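From: Keane
To: Fostport Workshop list
Date: October 19, 2024
Subject: Re: [fostport-workshop] Arm build, gripper keeps dropping things

> Has anyone got further with the gripper than I have? Mine closes fine
> on a block of wood but anything soft just squidges out sideways. I've
> tried rubber bands and bits of bike inner tube on the fingers. Also,
> what are you all using for a test bench? Mine is the kitchen table and
> I'm not popular.

Hiya,

Yes, I had the same squidging and it drove me up the wall for most of a week! What sorted it for me was closing more slowly and stopping sooner. I had the close value set at 2000, which I'd copied off the Clarko notes without thinking, and I've now dropped it to 1243 (found by fiddling, so don't treat it as gospel). Inner tube is all right but it goes shiny after a while and then you're back where you started. I had a go with it roughed up with sandpaper, which was a bit better.

The other thing is the wrist. If you come in at an angle, one finger gets there first and shoves the thing over before the other arrives. I now come down straight, wait 12 ticks, then close. It looks painfully slow but I've stopped chasing stuff across the floor.

As for the bench, mine's just a white table up against the wall with a sheet of cardboard stood along the back. The job I've set it is tray to bin, over and over, with black rolls as the soft things. They're a decent test (soft, and they tip over if you so much as breathe on them). The wrist camera is on and working too, so you get the gripper's own idea of what it's looking at:
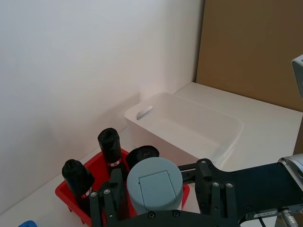
Wrist camera view: red tray with the rolls, white bin behind, still empty.

The roll over on the right is the awkward one, as the gripper hides most of it from the camera. I might try moving the tray further out before I touch any code. Has anyone tilted their camera mount at all? Nasia's bracket file is still in the shared folder but I haven't printed it yet, and I think the holes might be off for my plate.

Log from last night is in there as well, 119 lines, mostly me forgetting to home it first.

Cheers,
Keane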